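Trement is looking for people to help us compare two hand-held grippers in their own homes this February, and we would be ever so glad to hear from you if folding the washing is something you do anyway.

You would get 13 short tasks, mostly shirts and bedding, to do once with each gripper, at whatever pace suits you and your household.

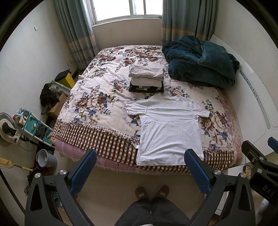

A T-shirt laid out on the bed for folding, gripper at the ready.

We have 16 places. Each home keeps the kit for up to 5 days, and we bring it round and collect it again ourselves. You needn't be handy or know the first thing about robots, though you should be over eighteen and comfortable with your rooms being recorded while you work.

To put your name down, write to the Primuveck study desk at Trement, quoting reference 1268, and tell us a little about your home and when you are usually in.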